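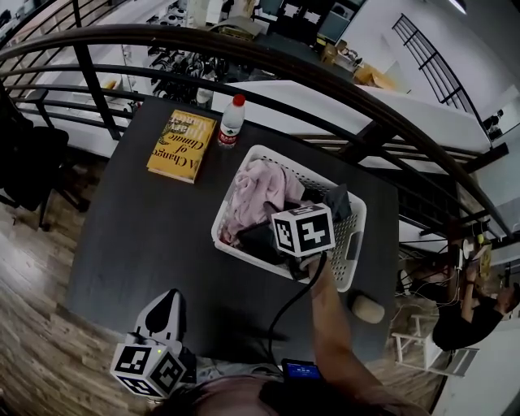 **Progress report, November – Barnitz Clothing and Book Exchange**
Prepared for the Hindier Fund

We are four months into the grant, and the money is mostly where we said it would be. The rest is in laundry detergent, a subject on which the original budget was touchingly optimistic.

## Clothing

The exchange took in 3,724 garments over the period. Of these, 1,166 went straight on to the textile recycler in Bidenstead, being past the point where any household could be expected to want them. We had planned for far fewer. People are generous with things they have already worn out.

Everything else is washed, sorted and folded. Sorting is still by the basket, one basket to a table, and the perforated plastic ones have held up better than the canvas bags we asked you to pay for in the spring. (The canvas bags are now used to carry other canvas bags.) Dark clothes remain the slow part of the job. A basket of black shirts, black leggings and one gray thing takes twice as long to go through as a basket of children's wear, and we have stopped pretending in the schedule that it doesn't.

Pale items are now pulled out before washing. We adopted this rule on a Thursday, in response to events earlier that Thursday.

## Books

Books were meant to be a sideline. They arrive in with the clothes, usually at the bottom, and hardcovers do better than we expected. Novels leave within the week. Diet books stay with us. We'd like to move $2,000 from the "signage" line to shelving, as we have one sign, it is accurate, and we can't think what a second would say.

## Space

The Hlongwane building suits us. The tables are the right height for standing work and the light is decent until 4 p.m. Stairs are the drawback: full baskets are heavier than they look, and the handles were designed by somebody with narrow hands. A goods lift was quoted and the quote has been filed under fiction.

## Behind schedule

- The size labels. The printer's second batch came back with no medium.
- Weekend opening, which now waits on a second set of keys.
- The mending corner. We have the machine, the thread and a waiting list of trousers, but the chair is on back order.

## Next period

We will open on Saturdays once the keys are cut, start mending when there is something to sit on, and send the winter coats out before it gets warm, an improvement on last year. Receipts are attached, including the detergent. Please let us know about the shelving by the end of the month, as the diet books are currently on the windowsill.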